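Brown paper and blue tape on the big table, who else does this?
Flulton Home & Table forum > Setting out and storing
Views 2,689

danica_holub
Evening all! I've been meaning to write this up since March, when Eduard and I gave up on tablecloths for the long table (they bunch, they slide, and I was forever washing them) and went over to brown paper with painter's tape run both ways in squares. Every dish gets a square, and when I'm working out what sits beside what I can shuffle things one square over instead of fussing by eye. Colour matters more than I expected too, and pink is lovely against the brown.

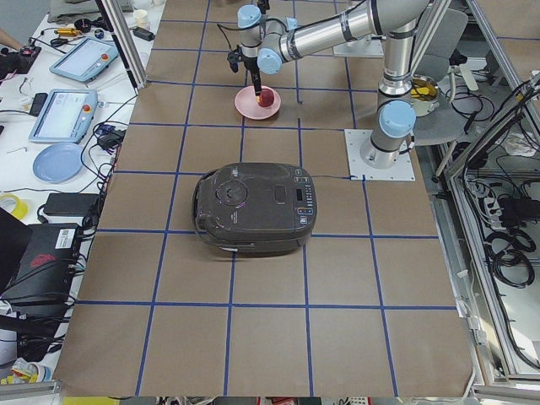
Rice cooker near the middle, apple on the pink plate behind it.

ezelenak
Danica is being kind, I was against it for a good seven weeks. My complaint is still that round things never look right in a square. You either centre the plate and it looks stiff, or you let it sit over a line and somebody comes along and nudges it back. I like it over the line, myself, and the bowl can have its own square next door.
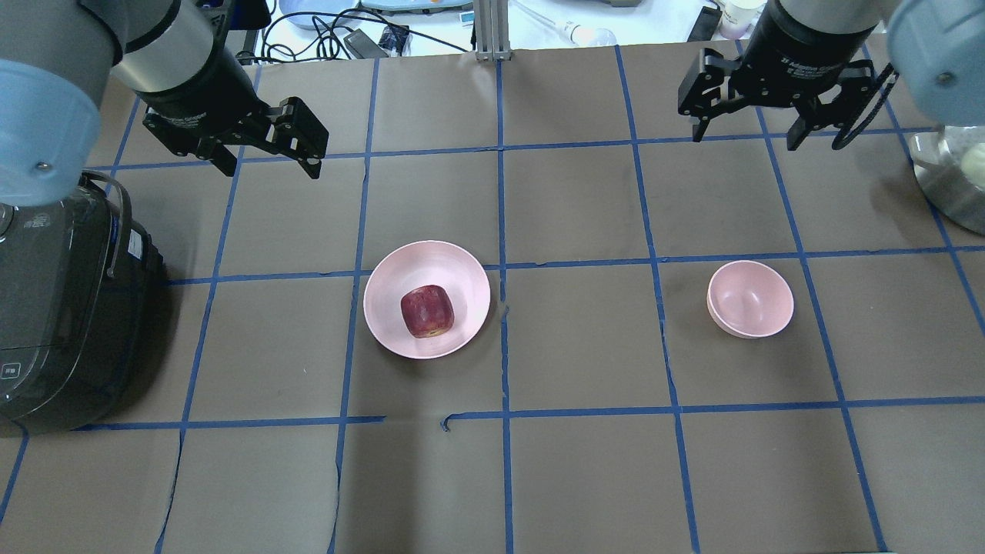 Re: Is the tape worth the bother?

lubica_hruby
I don't love it, sorry! Tape edges catch crumbs and flour and then they never look clean again. We had a taped bench at Mososach for years and I spent every Sunday picking at it with a fingernail. A plain runner down the middle does the same job and you can throw it in the wash.

danica_holub
Fair point, Ľubica, and I won't pretend the edges stay crisp. Ours have gone ragged in places, there are little white specks along them, and where I've patched one strip over another it shows. I still find it easier to live with than a runner, but up close by the bowl you can see what you mean.
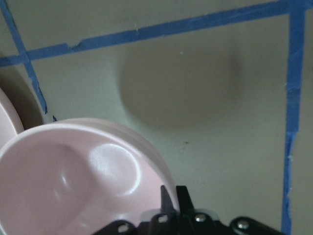 Kimie Tamura: Press the tape down with the back of a spoon before you put anything on it, and cut the ends with scissors. Tearing is what gives you those ragged bits. I'd also change the paper before the tape gets tired, and do the whole lot in one go with a cup of tea beside you.

danica_holub
The spoon trick is a good one, thank you Kimie, I'll try it on the next roll. One more for Eduard's side of the argument:
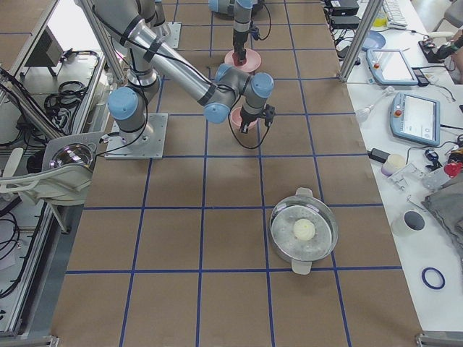 Handles are my real trouble, more than round shapes. A bowl or a plate takes up its own width and no more, but anything with two side handles wants extra room at both ends, and I always forget to allow for it. The glass pot with the bun in it is sitting over a line, across two squares, with one handle pointing up the table and the other back toward the near edge, and I've decided I don't mind it there. Would you turn it so the handles run crosswise, or leave it be?

ezelenak
Leave it be. And that's one more vote for sitting over the line.

lubica_hruby
Turn it! Handles to the sides, so you can lift it from where you're standing. Still not buying tape, though.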